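# Lost property at Dridau College: what gets handed in and what gets home
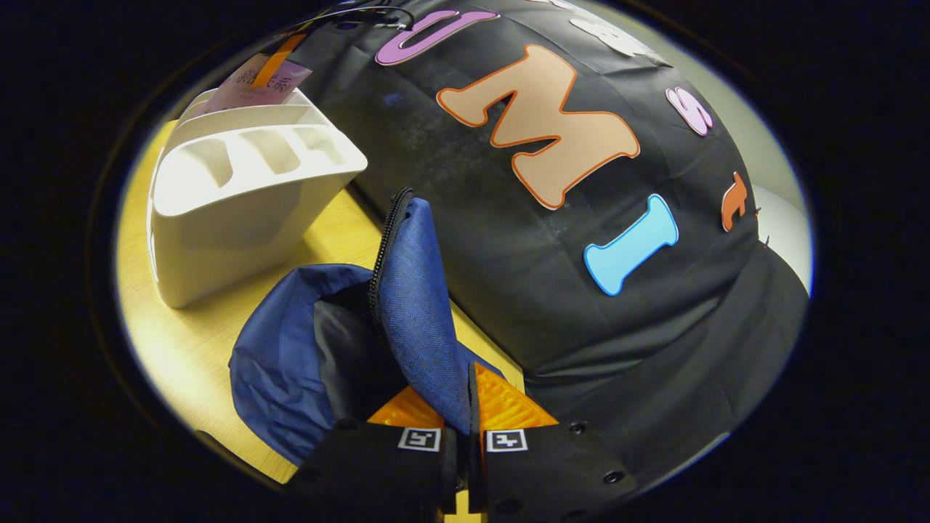
*Figure 1. Dark blue zip pouch, with a white desk caddy and letters on black fabric.*

Project report, second-year Information and Society module

## Background

Dridau College has about 3,000 students on one site. Anything left behind in a classroom, corridor or canteen is meant to end up at the lost property hatch on the ground floor of the Delevico building. The hatch opens at lunchtime and again for a short while after the last lesson. Items are kept until the end of term and then go to charity, apart from phones, bank cards and keys, which are dealt with separately by the main office.

The idea for this project came from a calculator. One of us lost it in January, asked at the hatch twice, was told there was nothing like it, and then found it on the charity table at Easter with the right initials scratched on the back. It had been in the store the whole time, under a heap of scarves. We wanted to know whether this was bad luck or whether it happened to most things.

Our question was: what decides whether a lost item gets back to its owner? We thought at first that the answer would be names. An item with a name on it should go home, and one without should not. This was partly right, but the way things are written down at the hatch mattered more than we expected.

## What we did

We used three sources.

The first was the lost property book. It is a lined notebook with a column each for date, item, where found and collected. The office let us read the pages for the autumn and spring terms but not copy out any names. We typed the entries into a spreadsheet and gave each one a category, such as clothing, bottle, stationery or electrical.

The second was a short questionnaire. We put a link on the student noticeboard and left paper copies in the library, and got 37 back that could be used. We asked what people had lost on site during the year, whether they had looked for it, where they had looked first, and whether they had marked it in any way.

The third was time spent at the hatch itself. We sat in on a Wednesday lunchtime and wrote down how people asked for things and what was said to them. We didn't record who they were.

We had planned to interview students coming out of the hatch as well. We gave this up after the first try, as most of them were late for something and didn't want to stop.

## What the book shows

The book has a little over 1,000 entries for the two terms. We can't be exact, as some lines are crossed out and rewritten, and a few cover several things at once ("box of pens etc", "PE stuff, various").

Clothing is the biggest group. It rises sharply in the colder weeks and falls away after Easter. Gloves are nearly always single. Water bottles come next, then stationery of all kinds, including pencil cases and rulers. Umbrellas are fewer than we guessed, and they come in clumps, on the day after rain and not on the wet day itself.

The "collected" column is where the trouble starts. It is supposed to have a tick and a date. For some weeks every line has one or the other, and for other weeks the column is blank all the way down. We asked about this and were told that on busy days things are given back over the counter and the book is filled in later, if there is time. So a blank doesn't mean that an item wasn't collected. We decided not to work out an overall return rate from the book, even though that was the figure we had most wanted. Any number we gave would have been a measure of how full the book was.

What we could look at was the wording. The same kind of object is described in many different ways. A plain black jacket may be down as "coat", "black coat", "jacket (blk)" or "anorak". A pencil case is sometimes "pencil case", sometimes "pouch" and sometimes "small bag", and then it is likely to be put on the shelf with the bags. Colours are often missing. Brands are only given when they are very well known.

Entries with a longer description were more likely to have a tick, looking only at the weeks where the column was properly filled in. "Green bottle, dent near base, sticker of a whale" was collected. "Bottle" mostly wasn't. We are careful about this result, since an unusual item is easier to describe and also easier for its owner to ask for, and we can't separate the two.

## What students told us

Nearly everyone who answered had lost something on site during the year. The most common first reaction was to go back to the room where it was last seen. The next was to message friends. The hatch was a long way down, and several people had never used it. A few did not know where it was. One wrote, "I thought that window was for posters."

We had a free text box for reasons. Some typical answers:

- "By the time it opens I'm on the bus."
- "It was only a cheap one."
- "Went once, they asked me to describe it and I couldn't."
- "I felt silly asking for one glove."

The third answer came up in different forms and we found it interesting. People are asked to describe something they own and see every day, and they can't do it well. They know it when they see it. The hatch can't simply show them everything, for the obvious reason that anybody could then pick out something nice, so there is a gap between what the owner knows and what the owner can say.

On marking, most people had stopped putting names on their things when they left primary school. Some called it childish. The exceptions were calculators, which teachers tell us to label, and lab coats. A smaller group marked things without using a name. They used stickers, badges, sewn-on patches, coloured tape, a ribbon on a zip, or a key ring. When we asked why, the usual answer was decoration. Only 2 people said they did it so that they could get the item back.

These people did well all the same. In our small group, the ones who had decorated a lost item were more likely to say it had come back to them, and in several cases it never reached the hatch, as somebody recognised it and passed it on. A name tells a stranger whose it is only if the stranger knows the name. A row of badges is noticed by everyone who has sat near it.

## At the hatch

Our lunchtime visit was quiet to begin with and then very busy for the last ten minutes. The store behind the hatch is a narrow room with shelves on one side and a clothes rail on the other. Bottles are on the bottom shelf. Smaller things go in trays, and the trays are labelled by week, with the newest nearest the door.

Sorting by week makes sense if the owner comes quickly. It makes less sense if they come late or can't remember when they lost the item, as the person on duty then has to go through every tray. When there is a queue this doesn't happen. They check the newest tray or two and say sorry. We think this is what happened to our calculator.

We also noticed that people ask in very few words. "Have you got a scarf?" was a typical opening. The person on duty then has to ask what colour, what sort and when it was lost, and this takes up more time than the search does.

## A tag trial elsewhere

We looked for other ways of doing this and found that Tse, the sports centre across the road, uses Tikitz tags. These are numbered stickers. You put one on your belongings and register the number, and if the item is handed in, the desk looks up the number and sends you a message.

Staff there told us it works well for rackets and bags belonging to regular members, and poorly for clothes, as the stickers come off in the wash. They also said that a lot of people take a sheet of stickers and never register them. We thought this would be worse at our college, where there is no membership desk to remind anyone. We don't recommend it – at least not as a first step.

## What could be changed

We have kept to things that cost little or nothing.

**The book.** Add a column for colour and one for "anything unusual about it". Use a fixed list of item words, pinned inside the front cover, so that a pencil case is always a pencil case. A shared spreadsheet would be easier to search, but there is no computer at the hatch and we were told there won't be one this year.

**The trays.** Sort small items by kind and put the week on a slip of paper inside. Clearing out at the end of term would take a little longer. Finding things in between would be much quicker.

**The asking.** Put a card on the counter with the questions that are going to be asked anyway: what is it, what colour, when did you last have it, is there anything on it or in it? People can think about the answers while they queue.

**The opening hours.** One early morning slot a week would help students who leave by bus straight after lessons. We realise this depends on staff.

**Marking.** Posters telling people to write their names on things have been up for years and are mostly ignored. A better message might be to take a photo of anything you would mind losing. Nearly all students have a phone with them, and a photo gets round the problem of describing the item out loud.

## Problems with the project

The questionnaire group is small for a college of this size, and people who have lost something are more likely to fill in a form about losing things. We left paper copies only in the library, so we probably missed students who don't go there. We should have asked about the value of the items, as it would have told us whether people give up on cheap things sooner.

We sat at the hatch only once. A second visit in a cold week would have shown how the clothes rail copes when it is full.

Our categories also changed halfway through. We began with "bags" as one group and later split off pencil cases and wash bags, which meant going back through the autumn entries again. A few of the vague ones couldn't be placed and are in "other".

## Next steps

We gave a copy of the proposed card and word list to the office. They have agreed to try the card at the hatch next term and to let us see the book again afterwards. The tray system is still being discussed, as the shelves would need to be moved. The calculator is back in use, with yellow tape round it.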